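From the Handling Bench: Our House Rules, One Year On

When Orest Tkachuk and I first sat down to write some rules for the manipulation bench at Tusgate, we had 17 of them on the first page alone, and I'm a little embarrassed to say that I couldn't have recited more than four. So this January we took the whole thing apart again, with a good deal of help from Rajeshwari Nair (thank you, Rajeshwari, and thank you for the cake as well!), and I'd like to walk you through the parts that changed, as several of you at Jirport have asked for a copy.

The rule that caused the most talk is the one on trays. Every task now goes on a tray with a raised rim, even when there's a perfectly good counter right underneath it, and the tray gets checked for rocking before the arm is powered. This matters twice over near a sink, where a dropped part can find the drain before you do.
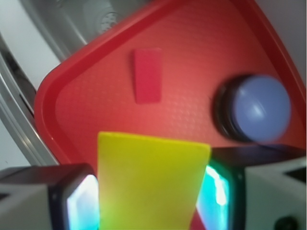
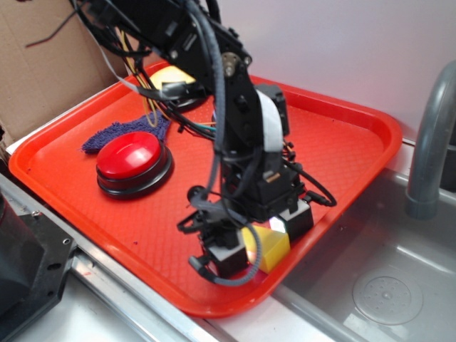
At the bench: a red tray, push buttons, and a gripper at work over the tray, beside the sink.

Then there are cables, my own hobbyhorse, as Evie Heywood will tell you. We used to say "keep cables tidy," and everyone agreed with it and went on doing exactly what they'd done before. The new wording asks you to move the arm slowly by hand through its full reach before the first run of the day, and to watch every loop while you do it. If a loop snags, drags or pulls tight anywhere, you stop and re-route it. Two minutes, tops.

We've also settled the logbook question, more or less. Write down each change to the layout, however small, with your initials and the time. Any joint or finger pad that reaches 1000 cycles gets a proper look before it goes back into use, and please don't round down!

Mervyn Wainwright still thinks the section on stopping a run is too long, and he may well be right. He is trimming it now, and the shorter version will go up by the door at Tusgate as soon as he and Orest agree on the wording. Send comments to either of them.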